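The wall behind the bench

I have put off dealing with the wall behind the workbench for longer than I'd like to say. When we moved into the unit in Drendden the back room was the last one painted, and it got whatever was left over, mixed with a new tin to make it stretch. The colour came out as a pale grey-green. On the Plekach card it was called Wet Slate, though it's nothing like slate, wet or otherwise. Some days it looks blue. Late in the afternoon parts of it go a bit pink. I've stopped trying to tell people what colour it is.

The bench went in the following February. It's a black top, one piece, 2,591 mm long, and I know the number because I had to ring it through to the supplier three times. The wall is a bit longer than that. I could have had it cut to fit exactly but the corner isn't square and I wanted room to get my hand down the end when something rolls off. Something always does.

What I didn't do was put anything between the bench and the wall. No upstand, no splashback, not even a strip of quad. The back edge just meets the paint. The bloke at Dumitrescu Hardware did ask me about it when I picked up the brackets. I told him I'd come back for it. That was 12 years ago.

So the wall has done the job of a splashback without being one. Everything that gets pushed to the back of the bench touches it. I use the room for repairs, sorting, wrapping presents, potting up seedlings when it rains, and any job that would otherwise take over the kitchen table. Boxes get slid back to make room. Tool handles lean on the wall. A clamp gets put down with its bar sticking out, and then gets turned around without being lifted. None of it is rough treatment as such, it's only the same stretch of paint getting rubbed over and over.

The result is a band of dark scuffing that starts over on the left and runs in towards the middle. It's worst a bit left of centre, where I stand. Further along to the right the marks thin out to the odd scratch. There are also some chips where the paint has come away and it's white underneath. I remember doing one of them, with the corner of a drawer I was regluing. The others could be from anything.
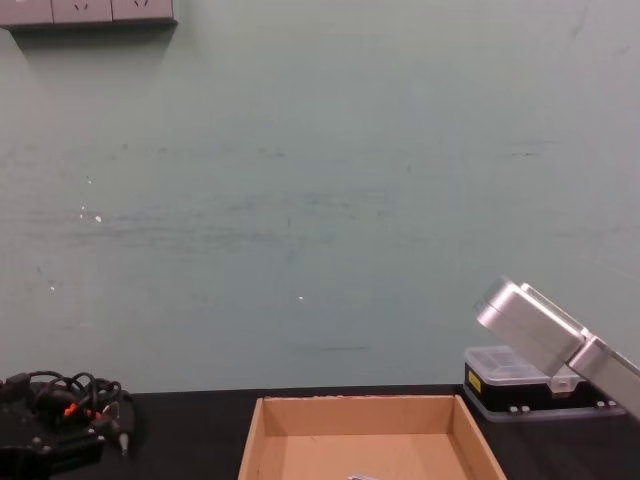
I'd got used to all of it. What pushed me into doing something was getting a quote for the laundry tiles. While the tiler was here I asked him what he'd charge to run a low row of tiles along the back of the bench as well. He said $512 if he did it in the same visit, tiles extra. That's probably fair for a day when he's already got the saw set up outside, but it's a lot of money to stop a wall getting dirty in a room visitors don't go into. I said I'd think about it, then went and got the sugar soap out.

First round was just washing. I mixed the sugar soap weaker than the packet says, as the paint is a low sheen and it goes shiny if you scrub it. I started with a small patch down near the bench, waited for it to dry and had a look in the morning. It was cleaner and the sheen hadn't changed. I should say I have only done that patch so far, plus one other up near the power points, where I wasn't game to use more than a wrung-out cloth with the power off at the board.

The power points are a nuisance of their own. They were put up high enough to clear the tall things I thought I'd be keeping on the bench, and then I never kept tall things on the bench. They stick out from the wall as well, so there's always a shadow under them, and dust sits along the top. If I was starting again I'd have them lower and flush, with a couple more down the other end. The electrician suggested more at the time. I was watching the budget and said no. I now run a power board along the skirting for the far end, and it annoys me every time I vacuum.

Back to the marks. From the test patches, I'd sort them into ones that wash off, ones that fade, and ones that are in the paint for good. The greasy smudges wash off. Those are hands mostly. The dark streaks from rubber feet and plastic corners fade a fair bit with a white eraser, the ordinary school kind, and a bit more with one of those melamine sponges, but the sponge is basically very fine sandpaper and I'd go easy with it. I tried it on the back of the door first and left a dull spot the size of a fifty cent piece. The scratches don't shift with anything. You can get the dirt out of them, and then you've got a clean scratch.

For the chips I bought a small tub of Ondus filler, the lightweight stuff. I have used the heavier kind in the hallway and it dries like rock, so you spend longer sanding it than you did filling. My plan for each chip is to take off any loose edge with a scraper, put in a thin layer of filler, let it dry overnight, and rub it back with fine paper on a cork block. Then a dab of undercoat. I've skipped the undercoat before and the filler drank the paint and showed up as a flat patch whenever the light came in sideways.

Then there's matching the colour. I still have the tin, with up to a third of it left, but it's a mix of two tins and I didn't write down the proportions. The lid has rusted on one side. I got it open with a screwdriver and the paint looked all right once the skin was lifted off, so I strained it through an old stocking into a jar and painted a bit of cardboard. When it dried it was greener than the wall. Either the wall has faded or the part of the tin that settled is the greener part. I stirred it for another ten minutes and did a second bit of cardboard and it was closer, but you'd still pick it.

That leaves me with painting the whole wall, corner to corner, or living with patches. I've gone back and forth on this. A full repaint means clearing the bench and pulling it forward, and it's screwed to the brackets from underneath with the shelf in the way. It'd be a weekend. Patches would be an evening, and they'd be down in the part that's going to get scuffed again anyhow.

What I think I'll do is fill everything, then paint only the bottom part of the wall, from the bench up to a straight taped line, in a proper washable semi-gloss. A darker grey would hide the most. I took the bit of cardboard down to Dumitrescu's and they held it against the charts and came up with two that would sit next to it without a fight. I have both on sample pots now and I'll put them on the wall once the filler is in. My partner favours the lighter one. I like the darker one, though with the black bench I can see it getting gloomy down there on a winter morning.

I also priced a strip of 100 mm aluminium angle to stand along the back of the bench as an upstand. It would take the knocks from boxes, anyway, and stop pens going down the gap. It wouldn't do a thing for the higher scuffs, and there are a few of those, so I can't put it all down to what slides along the bench. Some of it must be from lifting things over other things. I could just put fewer things on the bench. I've written that on the list too, under the filler.

A few notes in case anyone else is at the same stage:

Wash before you decide anything. I had the wall down as a full repaint, and after the test patches I'm much less sure.

Write the paint details on the wall itself, behind the switch plate or somewhere else that gets covered, and if you mix tins, write down how much of each. The label on my tin is mostly drips.

Low sheen is a poor choice behind a bench. I picked it because the rest of the house had it. It marks easily and can't be scrubbed much. Semi-gloss or a kitchen and bathroom paint would have cost a few dollars more per litre.

Put in the upstand when you put in the bench. It's an hour's work with the bench out and a morning's work with it in.

I'll get the filler done next, once I've found the cork block. It was in the drawer with the sandpaper and now it isn't, so I suspect it has gone out to the shed with the sander. The tiler is due back to do the laundry later in the month and has asked me to let him know either way on the extra row. I'm fairly sure it'll be a no, but I might ask him what he'd want for only the left half.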